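Progress note, household and counter chores work
Period: second reporting period, through end of October
To: Seon-mi Woo, Drimness program office
From: Seon-mi Ma, Drorkberg

Short one this time, full tables go in with the budget sheet. You asked for a straight answer on whether the arms can do chores yet so I'll start there.

Some chores, slowly, if the object is one we picked. Not a shift's worth of work. Not unsupervised.

Where we are against plan

Towel folding: done to the level we promised. 83 percent of trials end in a fold our reviewers accept. Hand towels only. Bath towels are still bad, the arm loses the far corner and then keeps folding as if it had it. No fix yet, parked until the new wrist code from Kwak is merged.

Dish rack unloading: behind. Plates fine, bowls mostly fine, mugs poor. Handles facing away from the arm are the main failure. We rewrote the grasp picker in the middle of the period and it got worse before it got better, so the numbers for the first half shouldn't be read next to the second half. I will mark the split in the table.

Shelf restocking (the Stavodum shop task): partly done. Boxes go on the shelf the right way round. Bags don't. The store people care most about facing the labels out and we haven't started on that properly. Average is 17 seconds per box, a clerk does it in 2, so no case to make on speed yet and I'd ask that the summary for your board doesn't make one.

Wiping down: not started. Moved to next period, as agreed on the phone.

What took the time

Calibration, mostly. Every time a table gets moved we lose most of a morning. Seon-mi Woo asked last period if this could be automated, the answer is partly, we have a script that gets within a few millimeters and then a person finishes it. Good enough for boxes, not for anything flat.

Also lost 22 hours of machine time to a bad connector in the left elbow. Replacement came Wednesday, fitted same day. The spare is now on the shelf so it shouldnt happen that way again. Cost is in the sheet under repairs, not equipment, please shout if that's the wrong line.

Desk and small item tidying

Tidying is the task I'd most like to keep funded, and the one furthest from done. It sounds easy. Pick up the small thing, put it in the tray, next. With a bin and a bare table we get decent results. On a desk somebody uses it's a different job, and most of our planning failures come from stuff the arm isn't supposed to touch at all.
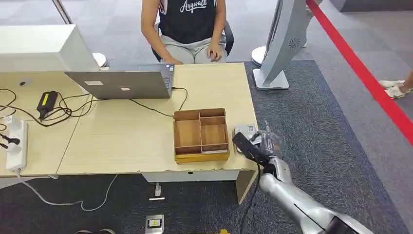 Cables are the big one for us. The planner treats a cord as either nothing or a wall, and both are wrong: ignore it and the fingers can snag, avoid it and half the desk becomes off limits. Look at the left side of that desk, the power adapter with black cords looped around it and the power strip along the edge, plus the laptop cord running over toward the middle. A person tidying would lift or nudge those without thinking. The other hard part is thin items low on the surface, like the small white device by the tray, where the fingertips have to come in just over the tabletop and the hand itself blocks the view. Then there's sorting. The tray has a long compartment and smaller ones, and we have no good rule for what goes where except a list typed in by hand. Works for the list. Anything off the list goes to the long one by default, which is a placeholder and I don't want it reported as sorting.

Next period

Merge the Kwak wrist code, rerun bath towels
Mug handles, second attempt
Label facing for Stavodum, at least a first pass
Cords as a seperate class in the planner
Start wiping

Ask

No new money. I'd like to move the unspent travel line into technician hours, the calibration work is eating the people we have. Need a yes or no before we book next period's shifts. Milestone dates otherwise unchanged except wiping.

Seon-mi Ma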